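Progress report to the Agudelo Fund
Project: Shared kitchen and washing-up corner, Pisulville Community House
Prepared by: Trukuleo Association
Date: 2026-03-16

Summary

This report covers the second period of the grant. The main work in this period was the washing-up corner, which was planned as the last part of the kitchen. The cooking side was already in use when the period started, so we could work on the corner while the groups continued to meet. Most of the planned items are bought and in place. Two items are late, and we explain them below.

What was done

The old drying shelf on the wall was removed. It was too high for many of our older members, and the water from it ran behind the cupboard. We repaired the wall there and painted it again. The painter asked for one more day than we agreed, but the price stayed the same.

We then bought the small equipment for washing and drying. Our first idea was one big steel rack fixed over the sink, as it is written in the application. After we spoke with the cooking groups, we changed this to smaller racks which can stand on any table. The groups are of different size, and on some evenings only one table is needed. We informed the Fund of this change by letter, and we thank you for the quick agreement.

The racks came from the supplier Tarno. They are made of black wire, with a shallow basket and a tall upright part at the back. We chose an open wire floor because it is easy to wipe the table under it. The first rack stands on one of the light wood tables, near the back, so the space in front stays free for the sponge and for the person who is washing.

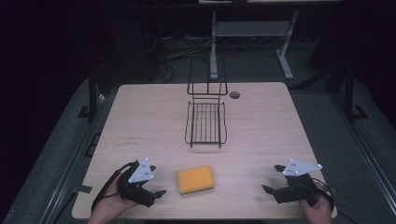 Use of the corner

The corner is used by the Tuesday lunch group, the parents' breakfast and the evening cooking course. Together these groups have 30 regular members. Each group washes its own dishes before it leaves, and the next group finds the tables clear. This was one of the aims in our application, and it works better than we expected — only the evening course sometimes leaves cups in the rack until the morning.

The members made some remarks which we think are useful:

The rack is light, and one person can carry it to another table.
Large plates stand well, but small saucers can fall to the side.
The sponges should be changed more often. We now buy them in larger packs.
A tray under the rack would help when many glasses are washed together.

Money

For this period we had 1000 dollars for equipment and small repairs. We spent 330 on the wall and the paint, and 200 on racks, sponges and brushes. The rest is kept for the two late items. All receipts are in the annex, in the same order as in the budget table. No money was moved between budget lines.

Delays

The drip trays are ordered but not delivered. The supplier sent us trays of the wrong length, and we returned them at their cost. The second late item is the low shelf for clean dishes. The carpenter can start only when the floor near the window is repaired, and the owner of the building must do this repair. We have asked for a date two times and we will ask again this month.

Next steps

When the trays arrive, we will put one under each rack. The shelf should be finished by June, if the floor is ready. We will also write a short page of rules for washing and drying, in large letters, and hang it beside the sink. The final report will include the remaining receipts and the answers of the groups to a short questionnaire.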